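Toy sorting (household practice)

Toy sorting is the habit of dividing children's playthings into groups and keeping each group in its own bin, box or drawer. It is recommended in a great many parenting guides and home organizing manuals, usually with more confidence than the evidence allows. The practice overlaps with toy rotation, in which part of a collection is put away for a time and then brought back. 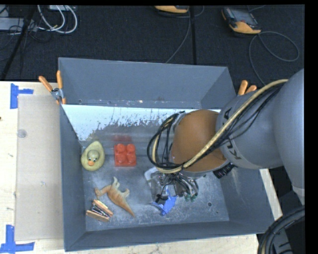

The claims made for sorting fall into two groups. The first is practical: a sorted collection is supposed to be quicker to clean up and easier to search. The second is developmental, and holds that children who put like with like at home learn to classify earlier or play with more attention. The practical claim is plausible but has seldom been measured. The developmental claim is repeated far more often than it is tested.

History

Toy chests were common in well-off homes long before anyone proposed dividing their contents. A single deep chest held everything, and the things at the bottom stayed there. Low open shelves came into homes by way of nursery schools, where teachers had to share a fixed stock of materials among many children and needed to see at closing time what was missing. Writers on the subject tend to treat the move from classroom to bedroom as natural. It is open to question, as a family with two children does not have a classroom's problem.

The spread of cheap plastic bins did more for the practice than any theory of learning. Once containers could be bought in matching sets, advice on how to fill them followed, much of it published by the companies selling the sets.

Methods

Sorting by type is the most common approach: blocks with blocks, vehicles with vehicles, soft toys together. It works well for building sets and badly for anything that belongs to two groups. A plush animal that squeaks, rolls and has a pocket can be filed in several places, and households that sort by type nearly always end up with a mixed bin that grows until it is the largest one.

Sorting by size is simpler and is sometimes preferred where a younger sibling might swallow small parts. This is the one form of sorting with a clear safety argument behind it, although the argument is really for keeping small parts out of reach, and a high shelf does that without any sorting.

Sorting by color photographs well. Few other advantages have been shown. Children asked to find a particular toy tend to remember what it is and where they last had it.

The Skolmont method, named for the town where it was first taught in evening classes, sorts by how often a toy is used. Parents keep a tally for 22 days and then arrange the bins so that favorites are nearest the floor. Supporters say it cuts cleanup time in half. The figure comes from the parents' own estimates, made after they had paid for the course – a weakness its teachers have not addressed.

Research

The study most often cited in support of sorting was carried out in Firkberg and covered 36 families over 5 weeks. It reported longer spells of play in homes that used divided storage. It is less often mentioned that these homes were also asked to put away part of their collection, so the effect may come from having fewer toys out. There was no group that reduced its toys without sorting them.

A later mail survey, the Bellamy survey, collected 431 replies and found that parents who sorted were more satisfied with their homes. It did not ask whether they had been more satisfied before they began. Both studies are regularly quoted in sales material for the Gololus line of stacking bins, without these limits.

Criticism

The critic Cosmin Cozma has argued that sorting is mostly work done by adults for the comfort of adults, and that children undo it because mixed piles suit the way they play. A game may call for a dinosaur, a spoon and a train car, and no system stores those together. His own preferred arrangement, a wide shallow bin with everything visible at once, has not been tested either.

Others object to the cost. A full set of labeled containers can run to more than the toys inside it, and labels need redoing as interests change – often within a few months.

See also

Toy library
Toy rotation
Household storage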